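Home | Projects | Open Calls | Partner Sites | FAQ | Contact

Call for Demonstrators: Garment Handling by Hand-Held Gripper

Cisden is recruiting home-based demonstrators for the Clurden project. Demonstrators record household garment tasks with a pair of hand-held grippers. The recordings are used to train manipulation policies for two-armed robots. No robot is installed in the home at any stage. Recording opens in February and places are filled in order of completed application.

Scope of the work

The Clurden task list covers clothing and bed linen: picking a garment out of a heap, spreading it, folding it, stacking it, and moving the stack to a shelf or drawer. Each task is performed with the grippers only. Bare-hand contact with the garment during a recording invalidates the episode, including small corrections such as smoothing a collar or pulling out a trapped sleeve. If a sleeve is trapped, free it with a fingertip of the gripper or let the episode run on and mark it as a failure. Failed episodes are kept. They are paid at the same rate as successful ones, provided they are labeled correctly.

A full set is 845 accepted episodes. Most participants will work through it in blocks of 15 episodes with a rest between blocks. The grippers are held at waist height for long periods and the load on the wrists is noticeable, particularly in the first week.

Work surfaces

Clurden is recorded on the surfaces people really use for laundry. A bed, a sofa or a table is acceptable. An ironing board is accepted for the short task list only. Do not clear the room or change the bedding to a plain sheet. Patterned covers, soft mattresses and ordinary clutter are wanted in the data, and a policy trained on a bare tabletop performs poorly on a duvet. The one requirement is that you can walk along at least one long side of the surface with both grippers in hand.

White garments on light bedding are under-represented in the current set. Applicants who own several are asked to say so on the form. 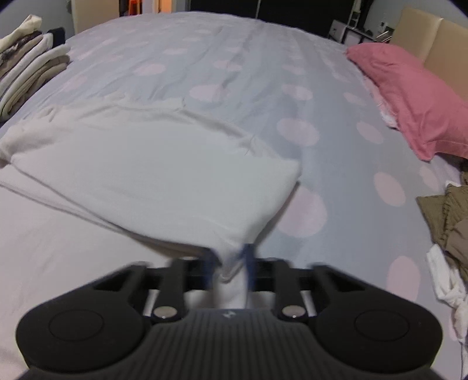
Both grippers are in view in the second view, with white fabric on the bed in each:
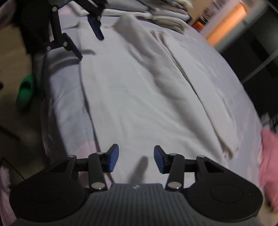 Clurden is the second collection run on this hardware, and participants in the first, Iltance, were asked to comment on a draft of this call. Aerts wrote back that the section on pay was clear but the section on pace was missing, and that new demonstrators would go too fast without it. The first 100 episodes Aerts submitted were done at normal folding speed and a good part of them came back, mostly for fingertips closing before the jaws had settled on the cloth. Slowing the approach fixed it. Aerts also asked that the call mention long sleeves, which took longer to learn than any other part of the list, and suggested practicing them on an old shirt before the first paid block.

The pace guidance has been added as follows. Approach the fabric at half your natural speed. Pause briefly with the jaws open before closing. Close fully, then lift. On release, open fully before withdrawing. When both grippers are working on one garment, do not cross them, and avoid handing fabric from one to the other in the air unless the task card calls for it.

What we provide

- two hand-held grippers with cameras, and a charging dock
- a pair of spare fingertip pads for each gripper
- task cards, printed and on the upload app
- a remote training session of 89 minutes, paid
- a prepaid return carton

What you need

- age 18 or over, with a fixed address for the duration of the set
- a work surface as described above, indoors, with lighting you can keep steady through a block
- at least 15 garments of mixed type, including two with long sleeves
- a home internet connection able to upload the day's recordings overnight
- use of both hands without pain under light, repeated gripping

No experience with robots is needed. Experience in garment work, housekeeping or laundry service is useful and should be listed. Left-handed applicants are encouraged to apply. The grippers are symmetrical and the assignment of left and right is set once in the app.

Payment

Payment is per accepted or correctly labeled failed episode, plus a completion bonus when the full set is delivered. Rates depend on region and are stated in the offer letter before any equipment ships. Episodes returned for relabeling are paid once the label is corrected. Episodes returned for bare-hand contact are not paid.

Privacy

The cameras face the work, but parts of the room will be recorded — shelves, doorways, floor. Remove mail, medication, identity documents and photographs of people before each block. Screens must be off. Other members of the household should stay out of the room during recording. If someone walks in, stop, and mark the episode for deletion in the app. Deleted episodes are removed from storage and do not reach the training set. Audio is not recorded.

Selection

Applicants complete the form and upload one short phone video of the intended work surface. Suitable applicants are sent a single loaner gripper and asked to record a trial block of 15 episodes from the basic list. Trial blocks are reviewed for jaw timing, camera coverage and labeling. Folding neatness is not scored. The trial block is paid whether or not an offer follows.

Demonstrators who finish the set may be invited to the remote-control part of the project, in which a two-armed station at the Cisden site is operated over a network link with the same gripper handles. That work is scheduled separately and has its own agreement.

How to apply

Use the form under Open Calls and select Clurden / Home. Applications without a surface video are held for later rounds. Questions on equipment or tasks should go through the contact page with "Clurden home" in the subject field.

Recent items

Iltance: notes on the finished collection
Clurden task cards, basic list
Changing fingertip pads
Labeling failed episodes
Open call: remote-control operators, on site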